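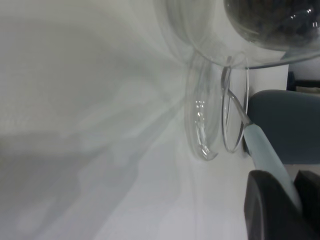
Man-lok Kan
丸いガラスは白い天板だと影がきれいに出るけど、そのぶん水滴の跡も目立つよ。うちは下に布敷いてる。茶渋はもう重曹でいいと思う

返信 2
台所の隅
重曹派か…自分はクエン酸。重曹だと白い粉が底に残って、すすいでもすすいでも出てくる

返信 3
mugi_to_mame
>>2
溶けきってないだけでは。ぬるま湯で先に溶かしてから入れる。直接ふりかけるのはだめ

返信 4
スレ主(ひがし窓)
返信早い、ありがとうです
書き忘れてたこと足します
・器はSkernivardの500ml。Ditomaで1,824円だった
・机はSkollbergの白、天板だけ買って脚は別
・困ってるのは二つ。ガラスの底のほうの曇りと、机に付く輪っかの跡
机は買ってまだ二ヶ月なんで、あんまり強いのは使いたくない

返信 5
台所の隅
二つは別々に考えたほうがいい。曇りは水垢か傷。輪っかはたぶん熱か色移り。
爪でなぞってみて。引っかかったら傷だから、何つけても落ちない

返信 6
とおりすがり
1,824円なら買い替えちゃえば?

返信 7
スレ主(ひがし窓)
>>6
それ言われると思ったw 気に入ってるので粘りたいです
>>5
なぞってみた。引っかからない。ざらっとはする

返信 8
台所の隅
ざらっとなら水垢。クエン酸で一晩。水500mlに小さじ二杯。朝すすぐだけ

返信 9
mugi_to_mame
ざらっとするのが茶渋の場合もあるでしょ。中身が黒っぽいものばっかりなら茶渋のほうを疑う。酸素系漂白剤が早い。重曹もクエン酸もまどろっこしいよ

返信 10
台所の隅
茶渋なら茶色くなる。曇りって言ってるんだから水垢だって

返信 11
mugi_to_mame
薄いうちは曇りに見えるんだよ。うちのがそうだった。水垢だと思ってクエン酸を三日やって変化なし、漂白剤で一回

返信 12
Man-lok Kan
両方ついてるパターンもあるよね。先に漂白剤、しっかりすすいで、別の日にクエン酸。
これ絶対同じ日に混ぜないで。酸素系なら塩素は出ないけど、家に塩素系もあると取り違えるから。うちの母が一度やりかけた

返信 13
スレ主(ひがし窓)
別の日、了解です。漂白剤は酸素系しか置いてないけど、ボトルの裏も見ときます

返信 14
白天板同盟
机のほうに反応。Skollbergの白使ってる、三年目。輪っかは熱いもの直置きだと出る。うちも二つあって、もう消えない。
冷めてから置くか、コースター。コルクのは裏が黒くなってその黒が天板に移ったのでやめた。今は厚めのフェルト

返信 15
スレ主(ひがし窓)
三年先輩…! 消えないんですか。うちのは朝の光で斜めから見ると分かるくらいの薄いやつなんですが

返信 16
白天板同盟
斜めで見えるくらいならまだいけるかも。
固くしぼったメラミンスポンジで、力いれずに。目立たないすみっこで試してから。つやがある天板だとそこだけ曇るよ

返信 17
豆屋のとなり
メラミンはやめとけ派です
表面を削ってるだけなので、次からもっと汚れが入る。中性洗剤を薄めて布に含ませて、10分くらいのせといて拭く。それでだめなら諦めて花瓶でも置く

返信 18
白天板同盟
>>17
10分のせるとふちから水が入って膨らむ天板もあるよ。切り口のテープが浮いてる所は特にあぶない

返信 19
豆屋のとなり
ふちに近かったら5分にしよう。真ん中なら平気

返信 20
スレ主(ひがし窓)
真ん中です。先に洗剤、だめならメラミンの順でやってみます

返信 21
ねこあし
横からすみません、持ち手とか細いとこの洗い方も聞きたいです。丸いガラスって胴はスポンジ入るけど、輪っかになってる取っ手の付け根に指が入らなくて、毎回そこだけぬるっとする

返信 22
mugi_to_mame
>>21
綿ひも。太めのたこ糸に洗剤つけて、くぐらせて両側から引っぱる。歯みがきのフロスの要領。ブラシより断然はやい

返信 23
ねこあし
ひも!! 家にあります。今夜やる

返信 24
台所の隅
ひもはいいね、それは認める。自分は赤ちゃん用のストローブラシ使ってるけど、毛先がすぐ寝るんだよな

返信 25
とおりすがり
食洗機は? Skernivardて対応してなかったっけ

返信 26
スレ主(ひがし窓)
箱には対応って書いてありました。ただ賃貸で置く場所がなくて、ずっと手洗いです

返信 27
Man-lok Kan
食洗機あっても、うちはガラスは手で洗ってる。となりの皿に当たってふちが欠けたことがあって。並べ方の問題といえばそれまでだけども

返信 28
豆屋のとなり
食洗機は食洗機で白く曇るしね。水が硬い地域だと特に。乾燥だけ切って、出してすぐ拭くのがいい

返信 29
ねこあし
ひもの報告です。ぬるぬる取れました。黒っぽいのが糸についてきてぞっとした… 今までこれで飲んでたのか

返信 30
mugi_to_mame
初回はみんなそれ見て引く。週一でやれば糸は白いままだよ

返信 31
スレ主(ひがし窓)
こっちも途中報告
昨夜、酸素系をぬるま湯に溶かして2時間。底の曇りが半分くらい薄くなった。内側の線みたいな跡はまだある。
机は洗剤の布を10分、変わらず

返信 32
台所の隅
半分残ったのが水垢。クエン酸の出番

返信 33
mugi_to_mame
半分は茶渋だったってことでもある

返信 34
Man-lok Kan
引き分けで…

返信 35
白天板同盟
机はあせらず。湿気で白くなった跡なら、数日何も置かずに乾かすと薄くなることある。うちの二つは熱のほうだったからだめだったけど

返信 36
とおりすがり
ガラス用のトレイ買えば解決じゃないの。Chiangの丸いやつ、3,000円くらいまで出せば縁つきのがあるはず

返信 37
豆屋のとなり
器より高いw 縁つきは水がたまるから下が見えなくなるよ。拭くの忘れて裏がぬめる

返信 38
とおりすがり
忘れなきゃいいだけ

返信 39
豆屋のとなり
忘れるから言ってるの

返信 40
スレ主(ひがし窓)
トレイは置く場所がせまくなるのでいったん保留で…。フェルトのコースター見てきます。できれば薄い色のがいい、濃い色だと濡れたとき移りそうで怖い

返信 41
白天板同盟
薄い色で正解。赤いの使って一回やった。生成りか灰色にしとき

返信 42
台所の隅
クエン酸やったら結果かいて。分量は8に書いたとおり。お湯を使うなら熱湯はやめて、冷めた器に急に入れるとあぶない

返信 43
スレ主(ひがし窓)
クエン酸一晩、終わりました。線みたいな跡は消えた! ざらつきも無し。口のすぐ下だけ少し残ってて、水が届いてなかっただけぽい。今日は口いっぱいまで入れて置いときます
机は何も置かずに三日目。朝見たらまだある。もう少しまってみる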